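Dridham Technical College Extends Evening Enrollment

2 July 2025

Dridham Technical College will keep its evening enrollment period open for an additional 30 days, the registrar's office confirmed. Applicants who missed the first deadline may now apply for any certificate course that still has places.

The college received 861 applications for the coming year, its highest total to date. Demand was strongest in bookkeeping, practical nursing and building maintenance. A second section of bookkeeping has been added and will meet at the Flodden Street annex.

"Many of our applicants work full time and need longer to gather their records," said Hermine Sutter, registrar of the college. "The extension gives them a fair opportunity to complete their files."
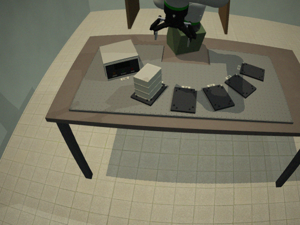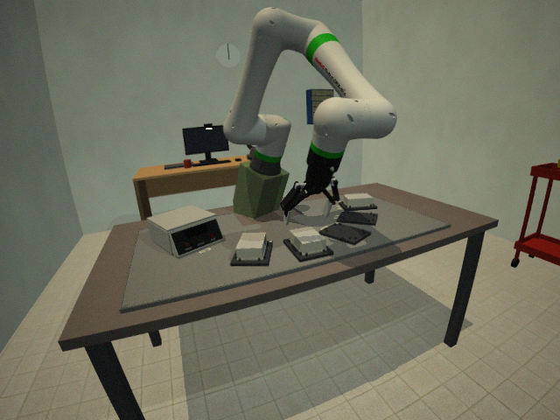 Computer-rendered views of a white robot arm with a black gripper at a brown table.

Tuition for evening courses remains unchanged. The application fee of $60 will be waived for residents who receive county assistance, provided the waiver form is filed with the application. Fees already paid by eligible residents will be credited to their first bill.

Evening courses run for four terms. Students who begin in the fall and pass each course may take their final assessments the February after next.

Miloslav Hrnčiar, dean of continuing education, will hold an information session in the Havlíček Reading Room before the extended period closes. Registration for the session is not required. Forms are available at the front desk and at the Flodden Street annex.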